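## Clearing paper from the tabletop

Use the round basket at the back of the table. The Kiso liner holds up to 4 liters.

1. Fold the rim of the liner over the basket's edge.
2. Leave the gift bag, shopping bag, green bag and plush toy in front.
3. Put crumpled paper in the basket.
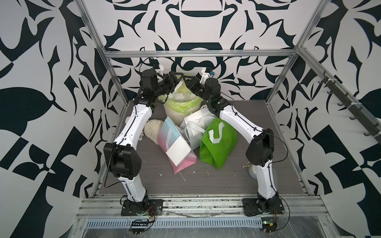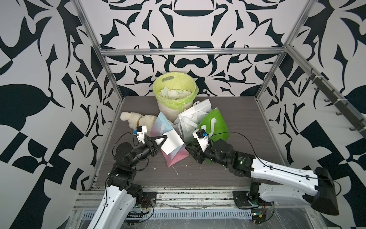
*Both views: lined basket at the back, with bags and plush toy in front.*

4. Pick up small scraps last.

**Caution:** Do not press the paper down. Thin liners can split.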